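Plush toy

A plush toy, also called a soft toy or stuffed toy, is a figure made from an outer textile shell sewn from flat pattern pieces and filled with a soft, compressible material. Most represent animals, invented characters or people. Small examples are often kept or shown on a table, desk or shelf, with or without a base or tray.

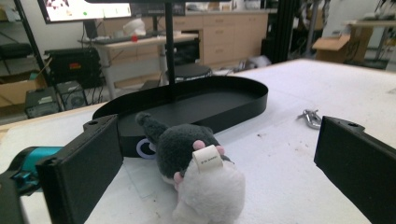
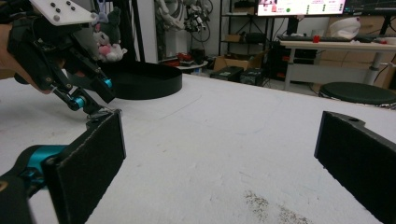 Plush toys on a white tabletop, with a shallow black tray close by. The toy in the first view holds a small paper scroll.

Construction

The shell is normally cut from pile fabric, a cloth with short or long fibers standing up from a knitted or woven backing. Pieces are placed with the pile running in one direction, usually downward or toward the rear of the figure. They are sewn with the pile sides facing each other, and the shell is turned right side out through an opening left in a seam. After filling, the opening is closed by hand with a ladder stitch.

Long pile hides seams but blurs small shapes. For this reason paws, ears, noses and faces are frequently made from a shorter pile or a smooth cloth, often in a contrasting color. A figure with a dark head and a pale body requires a seam at the neck or a color change worked into the pattern. Narrow parts such as horns and pointed ears are sewn separately and set into the head seam.

Filling

Polyester fiber is the most common filling. It is light, keeps its shape after washing and can be packed to different densities within one figure. Heads are generally filled more firmly than bodies, and limbs more loosely where they are meant to bend. Older toys may contain wood wool, cotton waste or kapok. Pellets held in an inner bag are sometimes placed in the base to lower the center of gravity and help the toy sit upright.

A figure with a large head and a short body tends to lean forward. Makers correct this by widening the base, moving the head seam back, or adding weight at the rear.

Accessories

Plush figures may be supplied with clothing, food shapes, books, flags or paper items. Attachment is by stitching, hook-and-loop tape, a small magnet inside the paw, or friction alone. Paper accessories are the least durable. A rolled strip tends to keep its curl, and printing on it may be legible only when it is opened flat. Such strips are commonly used for a name, a message or an account handle, and they should be taken off before any cleaning.

Trays and bases

A shallow tray with a raised rim keeps small loose parts together and marks the place where an object is to be set down. Round and oval forms are usual. The rim should be low enough for the object to be lifted from the side. A dark tray on a pale table gives a strong contrast at the edge and makes misplaced items easy to see, although it also shows lint shed by the fabric.

Rutetti, a maker of display goods, divides its trays into 4 types according to outline and rim height. The Elarport toy collection adopted the same division for its storage list, which covers 112 plush figures.

Handling

Pile fabric compresses under light pressure and recovers slowly. A toy should be picked up by the body, with even pressure on both sides. Lifting by an ear, horn or paw puts the load on a short length of seam. Where a figure holds an accessory, the hand or tool should not press against it.

In Handling Soft Objects (Dramura), Bongani Naidoo recommends a rest of 24 hours before a compressed toy is measured. The guide gives height and base width as the two dimensions to record, both taken without flattening the pile.

Cleaning

Surface dust is removed with a soft brush worked in the direction of the pile. Spots are treated with a damp cloth and mild soap, then blotted. Machine washing is suitable only where the care label permits it, and the toy is placed in a mesh bag on a cold, gentle cycle. High dryer heat can fuse the tips of synthetic fibers, leaving a rough texture that brushing does not restore.

Tables used for display or handling need separate attention. White surfaces collect gray scuffs and fine debris, which may transfer to light-colored pile. Wiping the surface before a toy is set down reduces this.

See also

Pile fabric
Polyester fiberfill
Display tray
Ladder stitch

References

Naidoo, Bongani. Handling Soft Objects. Dramura.
Elarport toy collection. Storage list, revised 2024-07-28.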